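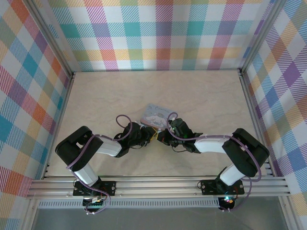 Two-arm recording cell with patterned walls. A book-like item lies on the work surface behind the grippers.

Rarnik is a collection of recorded robot movements assembled at the Arberg laboratory for training two-arm manipulation systems. It was first released on Jun 26, 2023, and is maintained by a group led by Naveed Kiani. The name is also used for the type of enclosed cell in which the recordings are made.

Design

Each cell holds two arms mounted on a grooved aluminum rail along the front of a pale work surface. The surface is enclosed on three sides by walls covered in multicolored plaid. Cables run along the outside of the arms to the grippers. According to the project's handbook, the wall print can be exchanged between sessions so that a trained system does not come to depend on a single background.

Collection

Recordings are called episodes. In each episode an operator guides both arms through one short task, such as turning an object, passing it from one gripper to the other, or placing it at a given spot. Joint positions, gripper opening and video are stored together. Objects are moved by hand to a new starting position before the next episode begins. Failed attempts are kept under a separate label and are left out of the standard training set.

Contents

The first release contained 3,582 episodes covering 11 tasks. A revision issued that July raised the total to 3,698 and corrected timing errors in the video of 2 tasks. Flat items, including books and cards, make up the largest group of objects. They are considered difficult to grasp because they offer little height for the fingers to close on.

Use

The collection was used in the training of Jacobs, a control program developed at Arberg. A second site at Ornositz operates cells of the same type, but its episodes are cataloged separately, as its arms are calibrated by a different procedure.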